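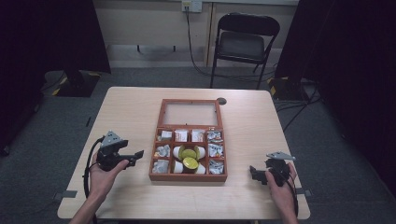

**Tea still short in Nisbet, stores say wait till after the holidays**

31 October 2021

NISBET — Black tea is back on the shelf at Hakus Market. Sort of. One brand, one size, limit two boxes a customer. Everything else in that aisle is still patchy and the store says it will stay that way into the new year.

The shortage started showing up in September, when the regular truck from Wurnirness Foods came in with most of the hot drink order missing. Wurnirness, the wholesaler that supplies Hakus and most of the small groceries on this side of the county, says 587 cases of tea bound for its warehouse are sitting in containers at the port. Nothing wrong with the tea. No trucks to move it, and not enough drivers for the trucks.

Hardest to find right now: peppermint, decaf of any kind, and the individually wrapped bags that restaurants and motels buy in bulk. Loose tea is easier. Coffee mostly fine, though the wholesaler warned last week that flavored creamers could be next.

Prices are up too. A box of 36 bags of the store brand black went up twice since summer at Hakus and a third increase is expected. The store wouldn't say how much. Shoppers we talked to Saturday morning had noticed, some had switched to a cheaper label, a couple were driving over to Stalten where the big discount store had a fuller shelf. That was Saturday. By closing the Stalten store was down to green tea and one lonely row of chai, according to a clerk there.

**Cafes cutting the menu**

The diner on Front Street has dropped from nine kinds of tea to four. Regular, decaf when they can get it, green, and lemon. Refills on hot water still free. The counter staff say most customers shrug and order coffee, but the after-church crowd has not been so easy about it.

The Nisbet senior center, which serves tea at its afternoon card games, has asked members to bring a few bags from home if they have extra. A basket is by the front desk. Herbal especially welcome, and please no opened packages. The center is open normal hours this week.

The motel out by the highway has stopped putting tea in the rooms for now. Guests can ask at the desk.

**What the wholesaler says**

Wurnirness said in a written statement Friday that it is "working with every carrier avalable to us" and that stores will get partial orders each week untill the backlog clears. Orders are being filled by size of account, which has the small places grumbling. A corner store gets what's left after the supermarkets, and some weeks that's nothing.

The company also asked stores not to double their orders to try and get ahead. It has been happening, it said, and it makes the list longer without putting any more boxes on the truck. It gave no date for a return to full deliveries — only that it does not expect one before January.

Other items on the short list in Nisbet stores this week: canned pumpkin, cat food, aluminum foil pans, juice boxes, and some sizes of freezer bag. Turkeys are arriving on schedule so far, but Hakus is taking names for the smaller birds and suggests calling early. Sugar and flour in good supply. Paper towels OK.

**Hours and deliveries**

Hakus gets its Wurnirness truck on Wednesday mornings and most of it is out on the shelf by lunch. No holds by phone on tea, the store says, but the service desk will tell callers what came in. Rain checks for last week's sale flyer will be honored on coffee and cocoa only.

The Stalten discount store restocks overnight and doesn't give out delivery days.

Know of another item running low? Call the newsroom or leave a note at the front counter, we'll update the list in the midweek edition.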